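Notebook, Mar 13, 2026. Balcony door, arm on the post side 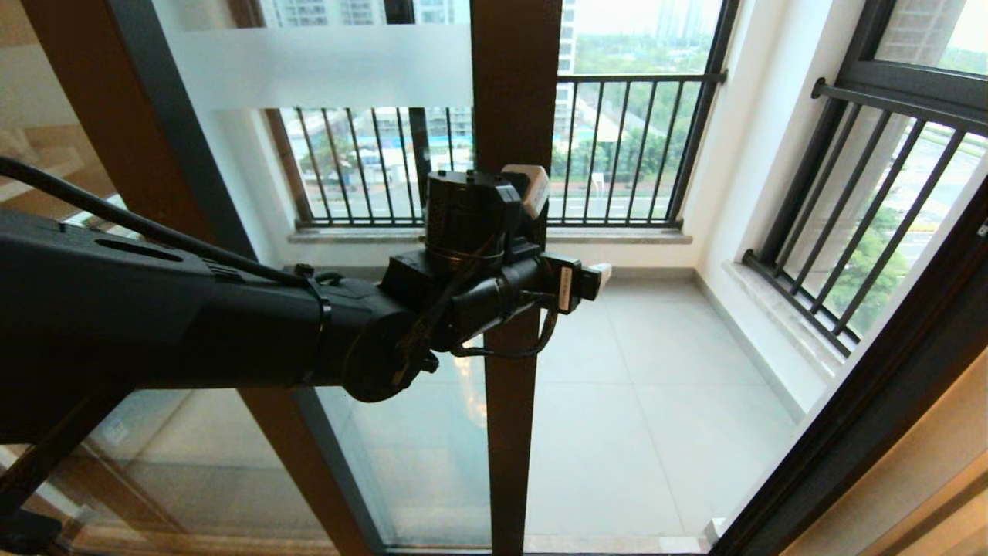 Gripper at the door post, balcony behind. Cable loop under the wrist still hanging low.

Right, writing this up while I've still got it in my head, and before Ravindra borrows my chair again.

The job is the same as it's been since December. Hodis want the sliding doors in their serviced flats opened for airing and shut again between guests, without one of the cleaning team going up to do it. Bolosmont is our test flat. We call the software Tenditz and the arm setup Bite (not my choice of name, I was on leave!).

Sessions logged to date: 81. Door cycles: 1014. I was quite pleased to go past the thousand, and then Piret asked how many of those had a person standing next to the arm, and the answer is all of them. Fair point. So we're not saving anybody a trip upstairs yet.

Today was mostly approach angles. I want the wrist coming in square to the post, and it likes to come in a bit nose-down. Dropped the approach speed to 98 on our scale and left everything else alone. Seems calmer to me but Aivar thinks I'm seeing what I want to see, so he's going to run the same set without being told which speed is loaded. Good idea, annoyingly.

The cable. I keep moaning about this one. The strap up on the forearm is fine, it's the slack below the wrist that bothers me, with a door post right there for it to catch on. Vija wants a shorter lead, I'd sooner clip the loop back first and see if the wrist still has its full turn. Clip tried on the bench, not on the arm. TO DO.

Also, glass. Daylight off those floor tiles and reflections in the panel, and the frosted band on top of that. The depth readings near the band are a mess and I've stopped trusting them. For now I'm going off the dark edge of the post and 440 mm as the standoff. Ravindra has a filter he wants to try, which he has explained to me twice and I have nodded both times.

Long chat with Seema over lunch. She runs the cleaning rota for Hodis and she's been really patient with us. Her team used to do doors, then beds, then kitchens, and the doors were the bit where you got some air and a look out at the trees before starting on the heavy stuff. One or two of them would quite like to keep it. What they'd happily hand over is the going back up at the end of the day to shut everything, particularly when it's started raining. I'd had those down as the same task, open and close, and they aren't at all the same to the people doing them.

She also asked who gets the call when the arm stops halfway. I said us. She said at six in the evening? Hm. Her people don't want to become arm minders on the same pay and I don't blame them. Piret is taking that one to Hodis, with Seema in the room this time.

So, change of plan if the others agree: do closing first. It's harder for us (last bit of travel, seal, latch) but it's the half they want.

Next:
Clip on the cable loop, full wrist turn, check for snagging
Aivar's blind speed runs
Ravindra's filter, one morning and one late afternoon
Ask Seema if somebody from her team would come and show us how they shut a stiff one
Find out who has the long hex key, it was on my bench yesterday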